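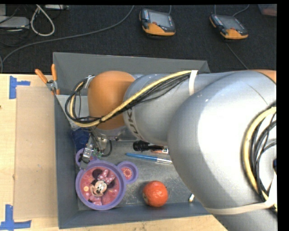
The Great Kids' Dish Sort

May 10, 2023

I have been looking forward to this one for weeks! The plastic plates and bowls have finally made it out of the cabinet next to the stove and into bins, and I am so happy about it I keep going back to look.

Let's start with the Minnie Mouse plate, my favorite piece of kids' tableware ever. It's purple and shaped like a mouse head, so you get one big round dish for the actual dinner and two little round ear compartments for the extras. Ears! For ketchup! Or peas, or the three raisins somebody insists on having with every meal. There's a red and pale burst pattern in the ear on the right, and Minnie herself is printed in the middle, so there's a reward for finishing your noodles.

She went into the gray bin first. I love a plain gray bin for this kind of job (a rectangular one, please, round ones waste all the corners) because bright plates look even brighter in it and you can spot what you want right away.

My rule this time was simple. If a plate gets asked for by name, it stays. If it's scratched up so badly that the picture is gone, goodbye. Melati Krishnan talked me out of keeping a divided tray I've been hanging on to since my youngest was 2, and she was right, it never fit in the dishwasher anyway.

Some things I'm still figuring out:

Lids. I have 12 of them and they match nothing.

Sippy cups. They roll, they leak, they multiply. For now they're on the shelf above.

Where the bin lives. Low enough for the kids to grab their own plates before dinner, but out of the way of my feet. I'm trying the bottom pantry shelf until November and then we'll see how everyone feels.

If you have a character plate you can't part with, tell me about it in the comments! And if you know a good way to get spaghetti sauce stains out of pale plastic, I want to hear that even more. Baking soda paste is next on my list.

Latifa Gaber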